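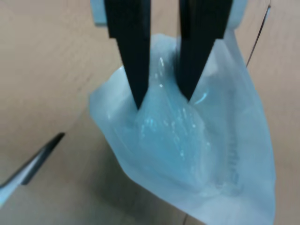 Brimwood packs and ships chilled food for small producers who don't have a cold room of their own. Most of our customers make cheese, butter, fresh pasta or sauces, and most of them started out driving their own orders around town. They bring us the product, we store it, pack it and get it to the carrier the same day. Everything is packed on light tan tables, one order at a time. The thin pale blue bags, frosted enough that you can only partly see through them, are used to keep small items together inside the box, and they crumple easily, so they fill the corners without pushing on a soft cheese.

The company was started by Renu Pal, who had run the shipping side of a dairy shop in Noltutbridge and was tired of refunding melted orders every summer. She rented one unit behind the old Fladolberg feed store and took on 3 customers. Ahuja, a family business making paneer and yogurt, was the first to sign up and still ships with us every week. We now have 30 people on the payroll and send out 600 boxes on a normal weekday. The week before Thanksgiving is a good deal busier, and we close new accounts from the start of November until it is over.

How we pack

Each customer has a packing sheet that hangs at the end of the table. It says which box to use, what goes on the bottom, how many cold packs to add and where they sit. The sheet is written with the customer when the account is opened, and we send a few test boxes to addresses in different parts of the country before the first real order goes out. If a test box arrives too warm, we change the sheet and send another one.

Jars stand upright and are wrapped one by one. Butter and hard cheese go in the bottom layer. Fresh pasta always goes on top in a tray. Boxes are taped with paper tape, and the label goes on the largest side.

Orders received by 11 a.m. leave the same afternoon. We do not ship on Fridays unless the customer has paid for Saturday delivery.

Where we are

We moved out of the feed store unit in February and are now at the north end of Fladolberg, next to the rail spur. The new building has two cold rooms and a separate freezer, and the loading door is wide enough for a full pallet. Drop-offs are at the side entrance, Monday through Thursday from 7 a.m. to 3 p.m. Please ring the bell and wait, as the door is kept shut to hold the temperature.

Working with us

The smallest account we take is 5 boxes a week. There is no setup fee, but we ask for a three-month commitment. Prices depend on box size and shipping zone and are sent as a one-page quote. We don't handle raw meat, raw fish or live plants.

If you would like a quote, write to the office with a list of what you make, how it is wrapped now and where most of your orders go. Renu reads these herself and usually answers within two working days.

Page last updated March 28, 2023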